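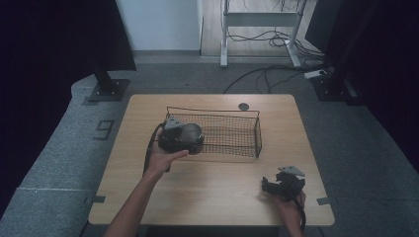
The long afterlife of the office desk

When an organisation leaves a building, its papers and computers are usually the first things to be accounted for. The furniture tends to come last. Desks, chairs and cupboards are heavy, they are awkward to move, and their value on paper has often fallen to nothing years before anyone thinks of parting with them. For much of the past generation the normal course was to pay a clearance firm to take the lot away in a single day.

That practice is now under review in a growing number of places, among them the town of Birkett, where the council began in January to keep a register of surplus furniture across all its buildings. The register lists 400 desks and tables, together with a much larger number of chairs, and records the size, condition and present location of each. Departments that need furniture are required to consult it before they may place an order for anything new.

The rule is a simple one, but it has changed the way in which purchases are made. Under the previous arrangement each department held its own furniture budget and spent it as it saw fit. Two floors of the same building might be found, in the same month, buying desks and disposing of them. The register has brought both activities under one office, which holds the keys to the store and decides what is repaired, what is passed on and what is finally broken up.

What wears out first

Those who work with second-hand furniture are generally agreed that tables outlast almost everything else. A chair has moving parts, and its covering takes the weight of a person for most of the working day. A table has few joints and is seldom asked to do more than stand still. Tops suffer from cups, sunlight and the edges of equipment, and corners are damaged in doorways during removals, but the frame beneath will commonly see out several changes of top.

Atalon, which repairs furniture for offices and colleges, sorts incoming tables by the soundness of the frame before the surface is looked at. A frame that rocks is set aside for parts. A sound one goes to the bench, where the fixings are tightened, the feet replaced and the top cleaned with a mild soap. Solid wood may be sanded and oiled. Veneered tops are treated with more caution, as a layer of veneer can be lost in a moment to a careless hand with a sander, and once it has gone there is little to be done except turn the top over or replace it.

Cable holes present a small difficulty of their own. Many older desks were cut to suit telephones and screens of a kind no longer in use, and the holes do not always fall where a new user would wish. Covers for the common sizes are easily had. Where a hole is of an unusual width, the workshop will turn a plug to fit, and customers are told in advance that the plug will show.

Questions of size

Condition is not the only obstacle to reuse. The desks of earlier decades were made deep, to allow for bulky screens, and were often supplied in curved or cornered shapes which fit poorly in the rooms for which they are now wanted. Sturnano, a charity which furnishes community rooms and small schools, reports that plain rectangular tables are claimed within days, while corner desks may remain in store for a year or longer.

The charity has responded by cutting some of the larger desks down. The work is slow, and the exposed edge must be sealed if it is to last, but two modest tables can often be had from one large one. The charity asks those receiving them to pay for transport and nothing more. Its store holds 3000 items at full capacity, and it has twice been obliged this year to turn away offers from firms that could not wait for space.

Storage remains the chief expense in any scheme of this kind. Furniture that has no immediate taker must be kept dry and off the floor, and it must be kept where a van can reach it. Birkett uses the ground floor of a former depot on the Casia estate, an arrangement which costs the council little because the building was already its own. Other authorities, which would have to rent, have found the sums harder to justify.

Buying with the end in mind

The question of what is bought in the first place has begun to receive closer attention. The Birkett office now asks suppliers three things before it will consider a new table: whether the top can be removed with ordinary tools, whether spare feet and fixings will be sold separately, and for how long. Several suppliers have been unable to answer the last of these. A table bought under the new terms costs about 4 per cent more than its predecessor, and the office expects to recover the difference at the first repair.

The council will consider in January whether the register should be opened to schools and to voluntary bodies within the town. Shelving and filing cabinets are to be added to it in any event.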